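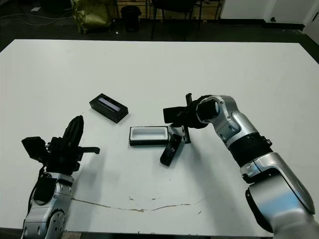
Home Guides Sorting Selling Posting Moving House Contact

How to sell the contents of your odds-and-ends drawer

Updated August 5, 2024

Every home has the drawer. Ours held dead torches, three tape measures, a travel clock and a camera battery for a camera we gave to my brother. Over one wet February I emptied it and put the lot on Plerkance, the second-hand site that half of Fornden seems to use for getting rid of things and the other half for buying them back. I made enough to replace the kettle. It took far longer than earning the price of a kettle should, so here are the steps in the order I wish I'd done them.

Step 1: Empty it all out at once

Pull the drawer out and tip it on to the biggest flat surface you own. Going through it in place means you will read an old birthday card, close the drawer and have lunch. Make a pile to keep, a pile to sell and a pile for the tip, and be strict about the first one. A key that fits no lock in the house is not a keepsake. Anything you can't name goes to one side until the evening, when somebody else in the family will either claim it or deny all knowledge.

Swollen or leaking batteries don't go in any pile. Take them to the battery point at your recycling centre, and keep them out of the kitchen bin.

Step 2: Check what it is and whether it works

Write down the maker and model number, if there is one, and switch the thing on. Test the buttons, including the one you never used. If you haven't got the right lead, say "untested" in the listing and accept that you'll get less for it. "Worked when last used" is a phrase buyers have learned to read as "broken, possibly on fire".

Open any cases and boxes before you list them. I sold a spectacle case to a man in Zestthorpe with my late aunt's library card in it, and he was good enough to post it back, with a note about the fines.

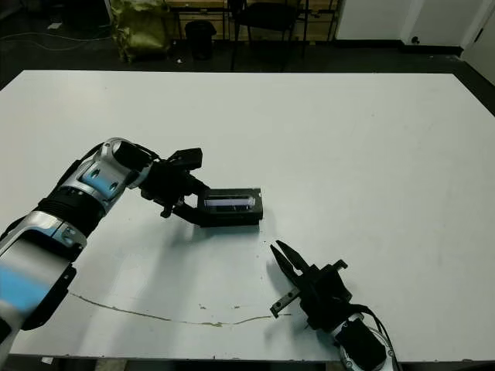
Step 3: Clean it, but not too much

A barely damp cloth does for most plastic and metal. Use a dry soft brush for seams and a wooden cocktail stick for whatever is in the corners, which I advise you not to think about. Old price stickers come off with a little cooking oil left on for a few minutes, followed by washing-up liquid to get rid of the oil, followed by wondering about your life.

Leave old brass and silver alone. The people who collect it like it dull, and they'll tell you so at length if you've polished it.

Step 4: Find somewhere plain to take the photos

You want daylight, a window to one side and nothing patterned underneath. A bare pale table is hard to beat. Marks on it don't matter much so long as they're plainly on the table, but move the item well clear of them or you'll get messages asking whether it's cracked. Turn the ceiling light off. If you have no decent table, a sheet of lining paper taped up the wall and brought down over the worktop will do nicely.
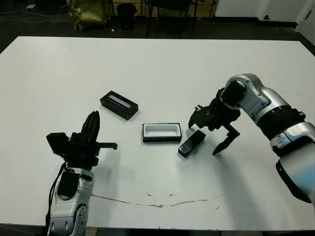 White tabletop with a thin brownish line running across it.

Take one photo of the whole thing, one of each end, one of the label and one of the worst scratch. Buyers trust a seller who shows the scratch. Put a ruler in one of them, too. I once bought a "large storage tin" from this same site that would have been a squeeze for 6 aspirin.

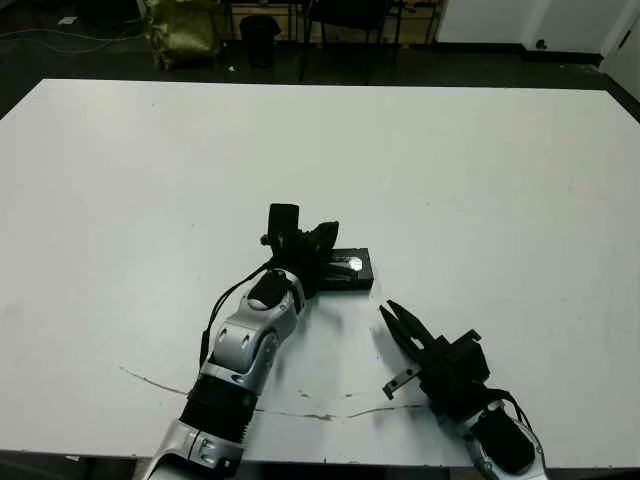

Shiny things are the real nuisance, and sunglasses, phones and lacquered pens all behave the same way. They act as mirrors, and what they mostly want to show the buyer is your light bulb or your dressing gown. Dark and glossy is worst of all: a small black box lying flat will pick up a hard white patch on top, like the one near the right end of this one, and any scratches under the glare vanish. Turn the item a little at a time until the patch slides off, or hang some greaseproof paper over the window to soften it. Check on a proper screen afterwards.

Step 5: Write the listing

Put the plain name of the thing in the title. "Black hard case, small" will be found. "Lovely little case!!" won't. My first listing ran to 700 words and covered the history of the travel clock in our marriage. It got no bids. I cut it to 50 and the clock went that night.

Step 6: Weigh, price and pack

Weigh it with the packaging on before you set the postage. My travel clock came to 200 grams in its box, and I'd guessed at half that. Look at what similar things have sold for, not what people are asking. Then tape the lid shut, tape it again, and get a receipt from the counter.

Ha, the other site people mention, works in much the same way but makes you upload the photos one by one. Allow an evening.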